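August, 6:40 am

Up too early. Coffee, toast, no real breakfast. Want to get this down before I forget which grip did what, because last night's notes are a mess and half of them are on the back of an envelope.

Still on the two handheld grippers. The Stademov one and the Lakora one. Same job for both: pick up clothes off a bed, fold, put down, again. Same camera mount, same gain, same everything except the fingers and the linkage. That was the plan anyway. The plan lasted until lunch.

Stademov first. Heavier in the hand, feels solid. Trigger is stiff, my index finger was complaining by mid morning. Nice even close though, both jaws arrive together, no twist. T-shirts fine. Towels fine. Anything thin it pinches right at the tip and holds. What it doesn't like is bulk. Sweatshirt with the hood folded in, it closes and closes and then sort of stalls out and the trigger pushes back at you. Wrote "stalls" in the margin three times so it must have annoyed me.

Lakora is lighter, longer trigger pull, opens wider. Pads are softer. Bit of play in the left jaw, you can wiggle it with a thumb. I thought that would be a problem and so far no. Might become one. Note to self, check the play again at the end of the week and write down a number this time, not "a bit."

Total on the counter as of last night: 1,434 grasps on the Stademov, 1,255 on the Lakora. Lakora is behind because I lost most of a morning to the tracking dropping out. Thought it was the camera cable. Swapped cable. Not the cable. Swapped back. Was the exposure, it was hunting every time I turned toward the window, and the tracker hates that. Locked it, problem gone, the window is blown out now but who cares, I'm not training anything to look out of a window.

Puffy jackets are the whole reason for this. Shirts are solved, more or less, anybody's fingers can do a shirt. A puffer squashes when you close on it and then pushes back, and the shell is slick so the pads want to skate. You get a good looking grasp that is really just holding air. Then you lift and it slides out the bottom. Did this so many times with the Stademov pads that I started hearing the noise in my head, that little zip of nylon.
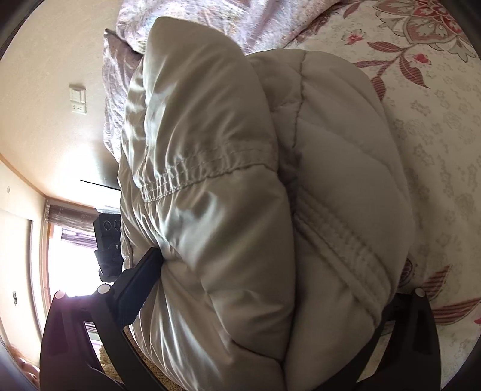 Trick I landed on is to go for the elastic. Waistband or cuff, anywhere there is stitching. The pads bite there, the padding is thinner, and the jacket comes along behind it. Grab the fat part and you're done for. Works on both grippers but the Lakora is more forgiving if you come in crooked. Stademov wants you square on, and my wrist doesn't do square on after the second hour.

Question is whether that's cheating. If I always go for the band then the policy learns to go for the band, ok, good, but then you hand it a jacket folded with the band tucked under and it has no idea. So I need some ugly ones in there too. Bad grasps on purpose, with a recovery. Put that on the list. Maybe one in every ten. Not going to count them as I go, I'll drive myself nuts, will just tag them.

10:15

Second session. Did jackets only. Hand tape on, helps a lot, should have done it from the start.

Angle of the camera is bugging me. On a wide lens the jacket fills everything once you're in close and you can't tell how deep the fingers are. Fine for me, I have eyes. Not fine for the arm later. Tried tipping the mount down a notch. Now I see tips better but lose what's behind, and I want what's behind because that is how the thing knows where the bed is. Put it back. Then tipped it half a notch. There is no half notch, it slipped, put it back again. That's twenty minutes of my life.

Email from Humphreys about the spare pads. The firmer set ships next week, supposedly. They said next week last time as well. Asked if they could do a ribbed version and got a very polite non answer. If they don't come I'm gluing something on myself, strips of shelf liner maybe. Cheap, grippy, peels off. Would need to redo the width calibration since the pads get thicker. Ugh. Worth it? Probably.

1:30 pm

Lunch, leftover rice. Battery on the Lakora died mid fold and took the episode with it. It does not warn you!! Stademov beeps. Point to Stademov. Ordering a second battery.

Copied the morning over to the drive while I ate. 3,340 files in the folder, which is everything from both grippers plus the test junk from the first day I still haven't cleared out. Did not clear it out today either. Folder names are a disgrace. "jacket_new", "jacket_new2", "jacket_REAL". Fix this before anyone from Stulthorpe asks to see it.

Replayed a handful at half speed. Stuff I noticed:
closing too fast on the Lakora, the jacket jumps before the pads settle
I always pull toward myself at the end of a fold, every single time, need to mix that up
my left hand creeps in to help when I'm tired. stop it. one handed means one handed
the slow ones look better then the fast ones, by a lot

4:50 pm

Tired. Did slow closes all afternoon on the Lakora and it's a different tool. Fewer slips for sure. Don't have the rate yet, the script choked on a file with a space in its name and I am not debugging that tonight.

Where I am leaning: Lakora for bulky stuff, and just live with the wobble. Stademov for the small flat things, socks and washcloths and so on. But two grippers means two sets of calibration and two sets of everything to go wrong, and Stulthorpe only want to pay for one kind on the arm. If I have to choose it's Lakora. Ask me again after the firmer pads turn up, if the Stademov stops skating I could change my mind.

Tomorrow:
battery, check post
wipe the lens, there is a thumb print on it I am sure
band tucked under, both grippers, slow
measure the jaw play, WRITE IT DOWN
long coat if I can find one
rename folders (ha)

Thumb is sore. Ice, then dinner, then bed. Have to move all the jackets first.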